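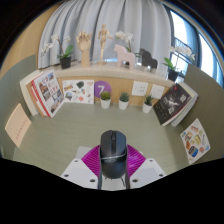 Black computer mouse with scroll wheel.

To: Basbridge Office Services list
Subject: Re: Collection of small computer equipment, Velgate site

Colleagues,

Thank you for the replies to the September notice. Several departments have asked the question quoted below, and the answer is given to the full list.

> Our department has 39 keyboards and mice in storage. Some have
> asset tags and some do not. Do we need to file a disposal form
> for each one, or may we send them over in a single box? We
> would also like to know if cables are accepted.

A single form per box is sufficient. Individual forms are required only for items with an original purchase price of $300 or more. Asset tags should be left in place; the Property Office will remove them and update the register. Cables are accepted if they are tied and boxed separately. Loose batteries are not accepted and must go to the Drirkent Building, Room 487.

Boxes may be left at the Velgate loading dock on Tuesday between 9 a.m. and 3 p.m. Please write the department code on two sides. The contractor, Rostami, has asked that no box weigh more than 80 pounds.

Departments that have already filed separate forms do not need to file again. Requests for a later pickup should be sent to this list by noon on Monday.

Property Office
Basbridge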